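Can a machine clear the table yet?

Several readers wrote in after the March issue with more or less the same question. They had seen a video of a robot tidying a kitchen and wanted to know if they could expect to buy one, and when. The short reply is no, and not soon. The longer one depends a great deal on which chore you have in mind, so this month we are going through a few of them.

Start with what already works. Floor vacuums have been good enough for years, as long as the floor is mostly clear. Dishwashers and washing machines are so ordinary that we forget they are machines doing a chore. What these have in common is that the person does the awkward part. You pick up the socks before the vacuum runs. You load the plates and take them out again. The machine gets a closed box or a flat floor, and everything that needs a hand is left for the hand.

The awkward part is what the current work is about. Picking up a thing, turning it if needed and putting it down on or in another thing sounds like a single skill. In practice it is a long string of small ones, and each can fail separately. The arm has to find the object, come at it from a side where the fingers fit, squeeze hard enough to hold but not enough to crush, and then let go without dragging the object along.

Stacking is a fair test of all this, and plastic cups are a common choice for it. They are cheap, they come in bright colors, and they survive being dropped. They are also harder than they look. A thin cup gives when it is squeezed at the rim. A cup that goes in slightly crooked can stick halfway down, and a light one will slide along the table if it is nudged.

A cup-stacking job on a wooden tabletop, with a two-finger gripper:
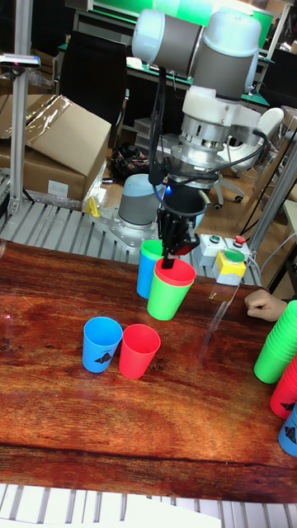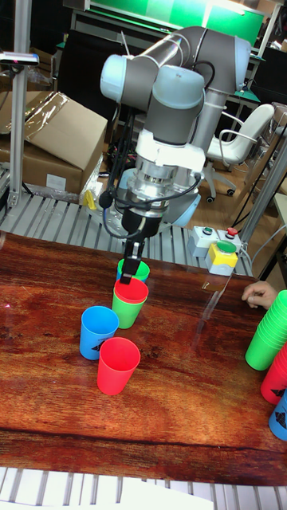 A child of four or five does this without thinking. The child feels the inner cup touch the wall of the outer one and shifts a little. Many robot arms have no feeling in the fingertips at all and depend on cameras, and a camera above or beside the table often can't see the gap between two rims once the gripper is in the way. So the arm must either be very exact or have some way of noticing that things have gone wrong and trying again. Trying again is where a good deal of the recent progress has come from. Older systems ran the same motion whether or not the cup was there. Newer ones look, move, look again and correct.

The people at Ó Néill, who build small packing cells for food plants, let us spend a morning at their workshop in Oststead and were open about where they stand. Their arm sorts and nests empty tubs before filling. On a good run it gets through 60 tubs without help. On a bad run it stops after nine, usually from two tubs stuck together that it takes for one. A person then walks over, pulls them apart and presses the green button. They see this as a fair deal, and for their customers it probably is. One worker can look after several cells, and the job left for that worker is less dull than the one it replaced.

It took them 39 working days to get from a bare arm to that result, and most of the time went into things other than the arm. They changed the lamps twice. They moved the table after the afternoon sun through a side window threw off the camera. They asked the tub supplier to stop shipping in wrap that left the tubs charged with static. None of this shows in a video.

A home is a much worse place for a machine to work. In a plant you can fix the height of the table, the kind of tub and the light over it. In a kitchen the cups are all different, some are glass, one has a spoon standing in it and another is half full of cold coffee. The dog walks through. A plant can also put up a fence or have a stop button within reach, and everyone who comes near has been shown how it works. We would not want an arm strong enough to lift a full stockpot working next to a toddler, and we have not seen a maker show how that would be made safe.

Cost is the other matter. A light arm with a simple gripper can now be had for about 3000 dollars, and that price has come down a lot. It buys you the metal and the motors. It does not buy the setup, the cameras, the mount or the time of the person who gets it going. A reader in Kandville who bought one secondhand for his garage told us he had it sorting screws by size on a Sunday, and that by the next weekend he had gone back to a muffin tin and his fingers. He still uses the arm to hold a flashlight.

We also looked at Allow, the subscription service that promises a home robot run partly by a remote operator. The idea is that the machine handles what it can and a person at a desk steps in for the rest. We have no objection to remote help as such, and it may be the most sensible way to get useful work out of a robot in the next few years. But readers should know what they are signing up for. Somebody they have not met will at times be looking through a camera inside their house. Ask the company when the camera is on, who can see the picture, and how long it is kept. The sales page we read covered the first of these and was silent on the other two.

As for the chores readers named most often, our view at present is as follows.

Folding laundry: possible for towels and plain shirts on a clear table, slowly. Fitted sheets, no. Turning sleeves right side out is still hit or miss.

Loading a dishwasher: done in labs with known dishes. In an ordinary kitchen, expect breakage.

Wiping a counter: close. The wiping is easy, and moving everything off the counter first is the same pick-up problem again.

Putting away groceries: not yet. Bags are floppy, eggs are eggs, and every cupboard is different.

Sorting and stacking like items on a bench: yes, with setup and with someone nearby. If you run a small shop and have one dull task of this kind that never changes, it is worth asking for a trial. Bring your own parts to the demonstration, including the bent and dirty ones, and stay long enough to see it stop at least once. Watch how long it takes to get going again and who has to do it.

Several of you also asked about window-washing robots. We have two on loan and are partway through testing them on a ground-floor window, with a report planned for the next issue. If you own one that has been in use for more than a year, please write and tell us how the pads and the safety cord have held up.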